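Ticket 900: Beans coming up short, bowl on the white table
Opened by: Eino Kiiskinen
Category: Tasting room / Weighing and dosing
Status: Closed

Monday, first thing

Hi all, me again. I've got a weird one with the Jimura beans. I weigh out a dose for the morning cup, tip it into the pinkish beige bowl, carry it over to the grinder, and the ground coffee comes out lighter than what I weighed. It's not by a lot (a gram, sometimes 2) but it happens every single time and it's driving me up the wall. With doses this small a gram is a big deal! The cup tastes thin and then I get comments on the tasting sheet.

Things I've already tried before bugging you:

Changed the batteries in the scale. No difference.
Wiped the scale plate and let it settle before zeroing. No difference.
Weighed the empty bowl 6 times in a row and got the same number each time, so I don't think the scale is drifting.
Checked the floor for runaway beans. Found one, under the radiator, and it looked like it had been there since the last owners.

Monday, before lunch

Reply from Karkum desk: Thanks Eino. Is it only the Jimura, or the Zervas as well? And are you zeroing with the bowl on the plate or with the plate empty?

Monday, after lunch

Good questions. I ran the Zervas and it's short too, though less so. Zeroing with the bowl on, always have. I do use the bowl straight from the drying rack some mornings, and I wondered if a few drops of water were throwing off the zero, so I dried it really well with a tea towel and did the whole thing over. Still short.

We've got the steel ones too and people keep mixing them up when I say "the bowl."

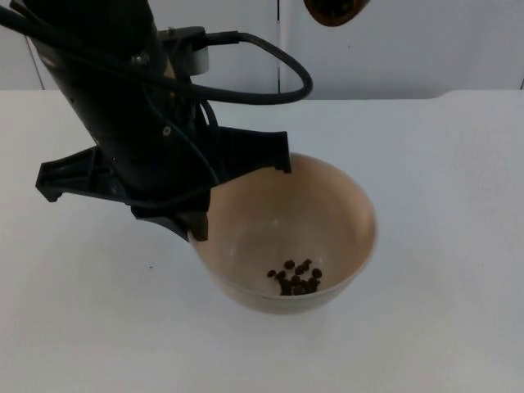 The bowl with a small portion of dark beans in the bottom.

It's a nice deep one and that's why I like it, by the way. The steel ones are so shallow that the beans hop right out if you set them down too fast. I'd rather keep using this one if we can sort it out.

Monday, later

Reply from Karkum desk: Could you split the test in two? Weigh the beans in the bowl, pour them into a steel bowl, and weigh them again there. Then put that same portion through the grinder and weigh what comes out. That should tell us if the loss is in the pouring or in the grinding.

Next morning, 7:40

OK so I did the split test 4 times, with coffee in hand, as one should.

Bowl to bowl: no loss at all. Same weight every time, down to the last decimal the scale shows me. So the bowl is off the hook and I'm sorry I doubted it.

Bowl to grinder to cup: short by a gram or so on all of them. So it's the grinder hanging on to the coffee!

I unplugged it, took the top off and had a look down the chute, and wow. There's a shelf of old grounds packed in behind the little rubber flap, really caked on. The Jimura is the oilier of the two, which I guess is why it was worse with that one. I brushed out what I could reach but the flap itself is curled at one corner and grounds pile up behind it again right away.

Do we have a spare flap anywhere? I looked in the drawer with the filters and all I found was a Lalau scoop and a lot of rubber bands.

Same day, 10:15

Reply from Karkum desk: Spare flaps are in the tin on top of the fridge. Take the old one out with tweezers, push the new one in with the curve facing the chute, and run a spoonful of cheap beans through before you weigh anything.

Same day, 2:30

Found the tin! New flap is in (went in backward the first time, popped right out, second try was fine). Ran the cheap beans through and dumped them, then did a proper Jimura dose. What I weighed in the bowl is what came out in the cup, give or take dust. Did a Zervas one after and it matched too.

I've taped a note inside the cupboard door about brushing the chute on Mondays, and I'm adding flaps to the August order, as I took the last one. Go ahead and close this, and thanks for the split test idea!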